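Zavham tabletop garment rack
Home > Laundry and closet > Small racks > Zavham

Item no. 2134
In stock at Talville warehouse
Page updated 7 July 2023

The Zavham is a small rack for hanging clothes on top of a table. We made it for people who sort and hang many light garments and do not want to bend down to the floor or stretch up to a high closet rail. It is used in alteration rooms, in school costume stores, in second-hand shops and also at home, when the ironing is finished and the shirts must go somewhere.

It has one horizontal top bar and two upright poles. Each pole stands in its own foot. There is no lower shelf, so the space under the bar remains free and you can lay the next garment flat on the table while the others hang behind it.

What is in the carton
Top bar, 1 piece
Upright poles, 2 pieces
Feet, 2 pieces
Hex key and four screws (one screw is spare)
Instruction sheet in English and Spanish

Hangers are not included. The bar accepts all usual hooks, from thin wire hangers to thick ones with rounded shoulders. If you mix both kinds on one bar, please put the thick hangers at one end, otherwise the wire ones climb over each other and it takes time to separate them.

Measurements and load
Length of top bar: 874 mm
Weight with carton: 1225 g
Load is to be spread over the full bar. Do not hang wet coats, filled garment bags or anything that swings.
For use indoors only.

Rack with clothes and hangers

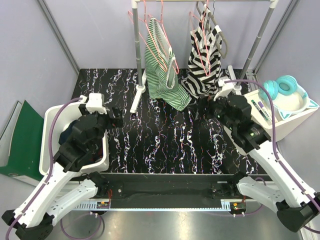
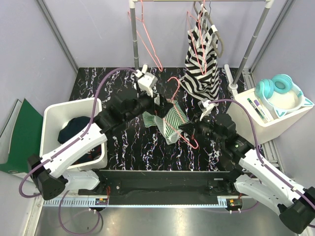
Osian Kemeys wrote to us in February that the bar is long enough for one evening of children's clothes but that he would not try it with winter jackets, and he asked if two racks can be joined end to end. They cannot be joined with a part from us. You may place two of them side by side, and then there will be a small gap between the bars where the feet meet.

Assembly
Lay the bar on a soft surface. Push the poles into the ends of the bar until they stop, and tighten with the hex key. After this set the poles in the feet. Stand the rack on the table, at the back edge, and press down once with both hands on the bar. If one foot lifts, loosen the screw on that side by half a turn, press again, and tighten.

On a smooth table the feet can slide when you pull a garment sideways. The Kaller grip pads (sold separately, set of two) fit under the feet. On a cloth or a rubber mat they are not needed.

Working with the rack
Keep the unsorted clothes in a shallow tub at one side, so that you see what is in it. Put the hanger inside the garment while it lies on the table, close the top button if it has one, and hang it. Thin knitted pieces with stripes show very quickly if they hang crooked, and you can correct them before the fabric keeps the shape. Long garments will touch the table. Fold these over the hanger, or use the Salehi rack, which has taller poles and the same feet.

Care
Wipe with a damp cloth and dry it. Do not use powder cleaner. Check the screws again after the first week.

Spare parts
Foot, single
Top bar
Screw set with hex key
Please give the item number of the rack when you order parts. Racks with a serial number under 4000 have the older foot with a narrower opening, and for these we still keep a small quantity.

Delivery and returns
Orders leave Talville in two working days. A rack can be returned in 30 days in its carton, also if it was assembled, but please take it apart before sending.

Related products
Salehi tall garment rack
Kaller grip pads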